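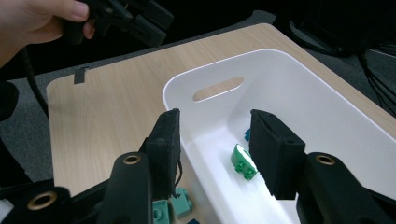 Handling Things: Notes to Accompany the Demonstration Visit

Module handout 6. Read before the March visit, bring with you, and do not leave on the coach.

Tutor: Gwendolyn Benavides
Host at Wurwood: Abelardo Acuña

1. What the visit is

We go to the Wurwood open day in the afternoon, after the school parties have left and before the people who come for the sandwiches. Abelardo Acuña has given us 50 minutes in the handling room. He gave last year's group the same and they spent a good part of it asking about parking.

The session has two halves. In the first you watch a person pick up toy bricks with a hand-held gripper and put them in a bin. In the second you watch an arm do it, having learned from people doing the first thing. The second half is the one on the poster. The first half is the one you will be asked about in the seminar, so please stand somewhere you can see it.

2. Terms you need

Demonstration. One complete go at a task by a person, recorded from start to finish. At Wurwood a demonstration begins with the gripper open and away from the bricks and ends with it open and away again. Note that "demonstration" also means the thing visitors come to watch. Both meanings will be used in the same sentence by at least one member of staff.

Hand-held gripper. A pair of jaws like the ones on the end of the arm, worked by a person's hand, with a camera looking along the fingers. The recording shows the jaws and what is between them, and very little of the person.

Policy. The program that takes in what the camera sees and puts out what the arm should do next. It has nothing to do with the sort of policy you signed to come on the visit.

Episode. In the Wurwood paperwork, the same as a demonstration. Hedvig Engebretsen, who looks after the recordings, prefers "episode" and will correct you.

3. The task

Bricks start on the table. Bricks end in the bin. Anyone who has lived with a small child will know that this is a hard problem in the general case.

The version you will see is kept deliberately plain: one table, one bin, bricks of the same family in a few colours. Even so, watch for the following.

A brick has a good way up and several bad ones. Studs upward, the jaws can close on two flat sides. Tipped over, the studs may end up where a finger wants to go, and a padded finger pressing on studs holds less well than the same finger on a flat face.

Two bricks side by side are harder than two bricks apart. The fingers have thickness. Getting one down between neighbours means moving a neighbour, and people do this without thinking: a small nudge, then the grasp. Look out for the nudge. It will be the most skilful thing you see all afternoon and it takes less than a second.

The bin has walls. The gripper has to go over them, and come back out over them. When the hand goes low inside the bin, the view along the fingers can lose a brick behind the finger itself. A person carries on, having remembered where it was. A policy that only looks at the present view has nothing to remember with.

4. Numbers from last year

Abelardo's slide gave these for the brick task. He reads them out quickly, so I have written them down.

Demonstrations recorded: 1,444
Demonstrations kept after checking: 1,000
Trials of the arm afterwards: 50
Trials in which every brick reached the bin: 40

Questions to have in mind when the slide comes up. What happened to the 444? Hedvig's answer last year was that a good many were fine but untidy, which started the only real argument of the afternoon. If the untidy ones contain the recoveries (the dropped brick, the second attempt) then throwing them out teaches the arm what to do when all goes well. Nahuel Orellana, who ran the trials, thinks this explains several of the ten failures. Hedvig thinks the ten failures explain themselves. Ask each of them, ideally not together.

Consider too what a trial is. Were the bricks laid out in the same way each time? Who laid them out? Somebody who wants to go home lays out bricks differently from somebody who has just arrived.

5. The Eshun and Drevov rigs

You will hear both names. Eshun is the arm. Drevov is the older hand-held gripper, retired from recording and now passed round so that visitors can have a try. Please do have a try. Everyone finds it awkward for the first few bricks, and the awkwardness is worth noticing: your wrist wants to turn in ways the jaws make useless, and your spare fingers want to help. By the tenth brick or so you have stopped picking things up like a person and started picking them up like a gripper, and from the arm's point of view that is exactly the data it would like.

Omov is the software that lines up the camera pictures with the opening and closing of the jaws. It has no moving parts and visitors ignore it. If the timing slips, the arm learns to close slightly after the brick has been passed. Kerstin Haugland has a recording of this and will show it if asked. It is very funny and you should also take notes.

6. What to write down

During the first half, choose one pick and describe it in full – approach, any nudge, contact, lift, carry, release. Half a page. Do not write "the operator picks up the brick." I have read that sentence many times and have learned all it has to teach.

During the second half, choose one pick by the arm and do the same. If the arm fails while you are watching, you are in luck and should describe that one. Staff will tell you it worked perfectly this morning. Write that down too if you like, with the time.

Then one paragraph comparing the two. Say what the person did that the arm did not, and try to say whether the information needed was in the camera's view at all.

7. Practical matters

Cables run across the floor in the handling room. Step over them.

Do not tidy the bricks. Last year somebody did, kindly, into colour order, in the middle of a recording.

Bags stay on the coach. Pencils are fine. Questions about parking go to me.

8. Before the seminar

Bring both descriptions and the comparison, on paper. We will swap them and try to act out each other's picks using salad tongs, the department's budget for grippers being what it is. If your reader ends up with the brick in the wrong place, revise the description and hand in both versions.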